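Gerville Robotics Club, Minutes, August

Called to order at 4:15 p.m. Minutes of the July meeting approved as read.

Bookshelf project. The arms team reported on the two-arm shelving task for the Mostano entry.

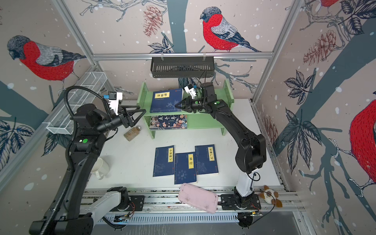 Target is 300 recorded runs before the deadline. Members asked to log failed runs too.

Grip. Thin paperbacks remain the hardest item. Slower finger closing will be tried first.

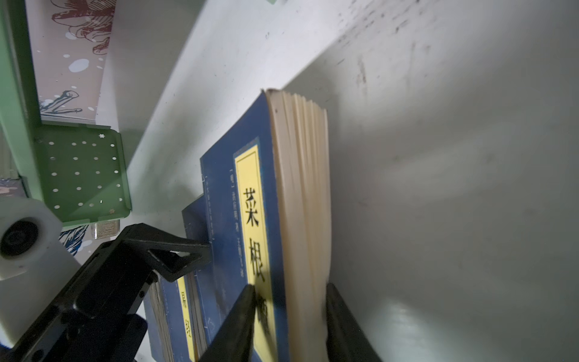

Budget. Balance is $800. Motion to spend $101 on spare cables carried.
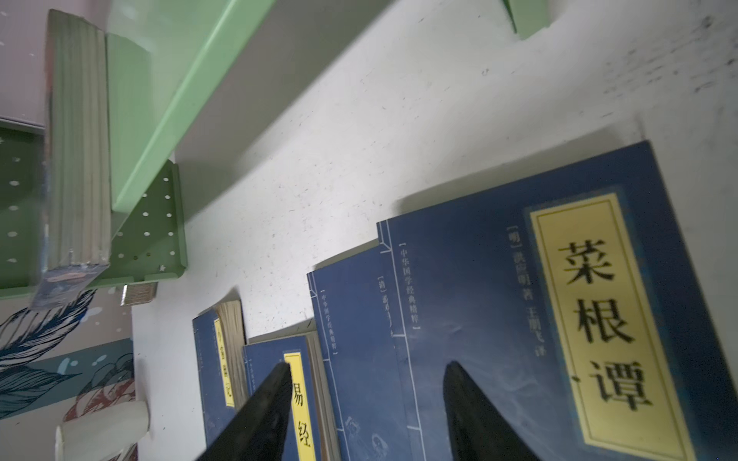 Next meeting in Room 101, same time. Adjourned 5:05 p.m.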